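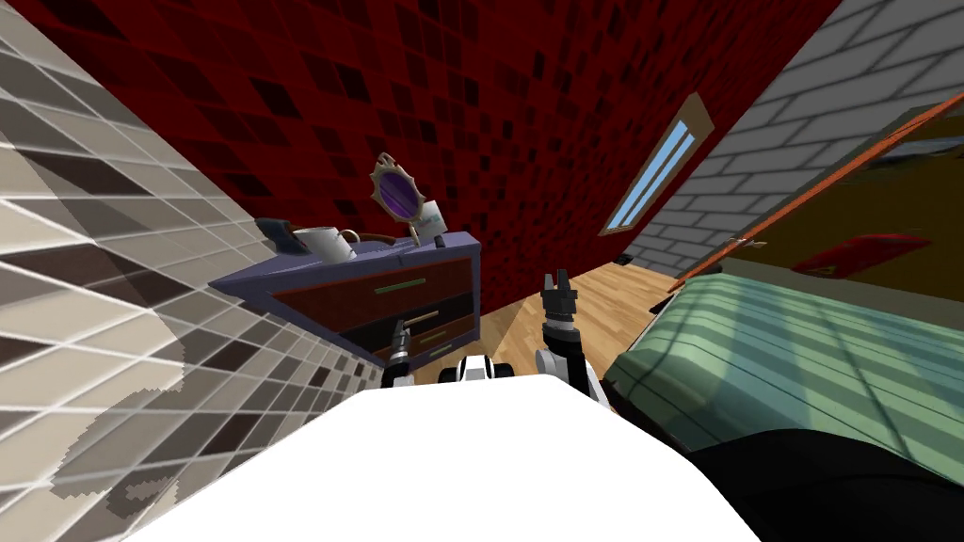 Is grout sealer worth paying for?

Posted by Fomitz

Tile guy wants $238 to seal 62 square feet of wall tile. It's a bedroom, no shower anywhere near it. He says the grout will stain in a year without it. Sounds like an upsell to me. Has anyone skipped it?

Castellanos
Skipped mine, 11 years ago. Still fine. Ask him what exactly is going to splash on a bedroom wall. Also ask if the grout is epoxy, which usually doesn't get sealed at all. 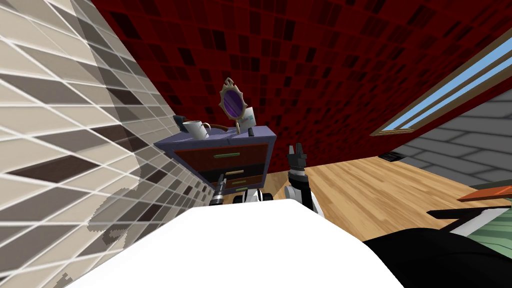
If it's cement grout and you're nervous, buy a bottle and do it yourself on a free afternoon. Test a corner first, some sealers darken the color.

Vodia
always seal. my cousin didn't and regretted it (that was a kitchen floor though)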